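30th March. Mattress day. The sheets are off, the mattress is flat on the floor and I'm doing the whole top before anything goes back on. Posting as I go.

Dustpan and hand brush first, always. I don't use the hoover on quilting — the nozzle grabs the cover and the bits stay down in the seams. Coins are a regular find in this flat. 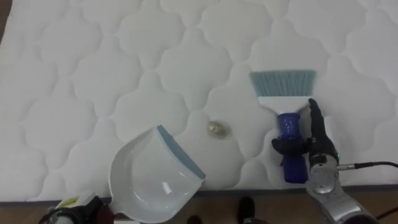
Clustari: Mine came up with 80p and a hair grip last time. Do you brush along the stitching or across it?

Across first, then along. Short strokes, with the lip of the pan pressed down so the crumbs can't get under it.

The brush and pan are a Gridon set from the market in Skarkton. I've had them 4 years. The rubber edge is the bit worth paying for.

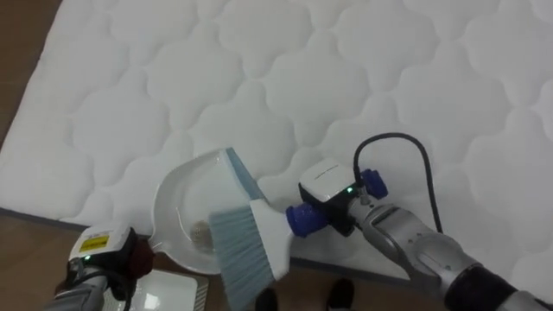 Keep the pan level between strokes or you'll be doing the same corner again. I start at the head end and work down one side, then back up the other.

Anything bigger than a crumb I pick out separately. Sweet wrappers, bits of foil, that sort of thing. 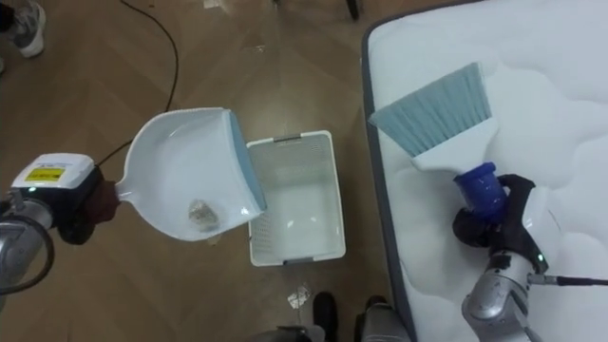 Then bicarb through a sieve, left for 3 hours with the window open, and brushed off the same way. I buy the 700g tub and it lasts me until August.

Someone asked about mattress protectors. I had a Brophy one and it went stiff after a few washes, so I'm after a softer one. 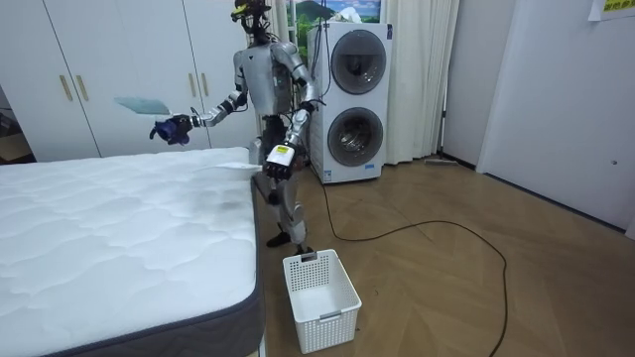
Marks are a separate job from crumbs. Cold water and a drop of washing-up liquid on a cloth, dabbed, never rubbed. The faint grey smudge on the top is next for that. After that it stays bare until the evening, and clean sheets go on before bed.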